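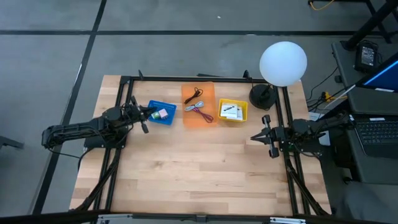 Taltora Twin Bench Frame: review after a spring of use

By Marisol Crenshaw
Posted 2026-04-21
13 comments | 2 shares

The Taltora Twin Bench Frame is a kit for mounting two small robot arms on opposite sides of a table you already own. You get black rails, base plates for the arms, diagonal struts for the near corners, a front bar and a bag of hardware. The arms, table and wiring are up to you. I paid $1077 for mine, before shipping, and put it on a butcher-block table at our shop in Clarkthorpe. We use the cell for sorting small parts and bundled cables between baskets and trays.

My old setup was two arms clamped straight to the wood. The clamps crept. Every couple of weeks one arm would be a few millimeters off and I would have to teach the pick points again. I bought the frame to stop doing that, so most of this review is about whether things stay where I put them.

Assembly

The manual says one person can do it. I would get a second person for the rails. Braulio Becerra helped me, and it took us most of a day including the arms. The far rail goes on first, then the side pairs, then the struts. Leave everything finger tight until the side pairs are square to the far rail. We tightened the left side too early and had to back it all out again.

Check the table before you start. Ours had a slight crown across the planks, and the rails rocked on it until we shimmed one end with thin card. The kit has no shims. For this price it should.

The bolts are all one size, which I liked, and the hex key in the box is decent. The printed drawings are small and two of them show the left and right base plates swapped. The version on the Taltora site has this fixed.

Mounting the arms

Each arm sits on a base plate that goes across its pair of rails. You can slide the plate before locking it, and this is the best part of the kit. I set the two arms facing each other, ran both out to full reach, and moved the plates until they could share the middle of the table without their elbows getting in each other's way.

Once the plates are locked, mark the rails. I used a paint pen. If a plate ever has to come off, you can put it back on the mark and only need a short check of the points.

Remember that the elbows swing out past the table when the arms fold back. On the right side ours goes over the neighboring desk, so tall things on that desk have to stay out of its way. Measure for this before you decide where the table goes. The manual gives the frame size and says nothing about the space the arms need outside it.

Cables

The kit does very little for cables. There are no clips or channels along the rails. I bought a pack of Drimton hook ties for the bundles on the arms. Leave slack at the elbow. My first try was too short and pulled on the connector when the arm reached across.

The run from the table to the desk is still untidy, and I can't blame all of that on Taltora, but a simple tray down the outside of the rails would help.

Setting out the containers

We keep the blue basket on the left, the orange tray in the middle and the yellow bin on the right, all toward the far side of the table. The near half stays free for hand-offs. A low container works better than a deep one, as the fingers don't have to go down past the rim very far.

The globe lamp lives at the back right corner. If you put one inside the frame, teach the right arm's moves with the lamp already there.

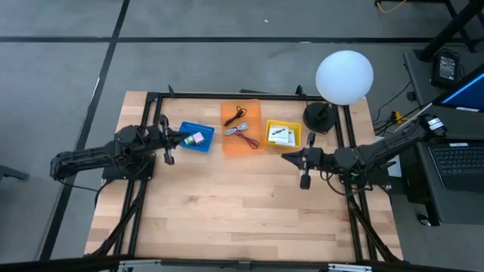
Both arms on their base plates, with the three containers between them.

Does it hold position?

Yes, mostly. I keep a log of cycles and the frame had done 2656 of them when I wrote this. I have retaught the points twice. The first time was after the first week, when a couple of the strut bolts had worked loose. The second was my fault – I leaned on the front bar while reaching for a dropped part.

My check routine is short:

- Before the first run of the day, bring each gripper to its reference mark and look at the gap.
- Once a week, put the hex key on the base plate bolts and the strut bolts.
- Once a month, wipe the rails and look over the cables at every joint for rubbing.
- After any bolt has been touched, run both arms at low speed through the full job before going back to normal.

The weekly bolt check matters more than I expected. Since I put a medium thread locker on the strut bolts they have stayed put, but I still check.

Support

One base plate came with a hole that had not been threaded all the way. I emailed and got a new plate in nine days. They did not ask for the old one back. The reply was polite and had the wrong order number on it.

Compared with the Valdovinos frame

Braulio has the Valdovinos frame at his own place. It is cheaper and lighter, and the plates go only in fixed holes, so you can't slide them. For one arm I would probably buy that one. With two arms sharing a table I would pay the extra for the sliding plates.

Good: stiff once tightened, sliding base plates, one bolt size.
Bad: no shims, nothing for cables, mistakes in the printed drawings.

I plan to add a second front bar in June and will update the review if it changes anything.

Share this review | 2 shares | Read 13 comments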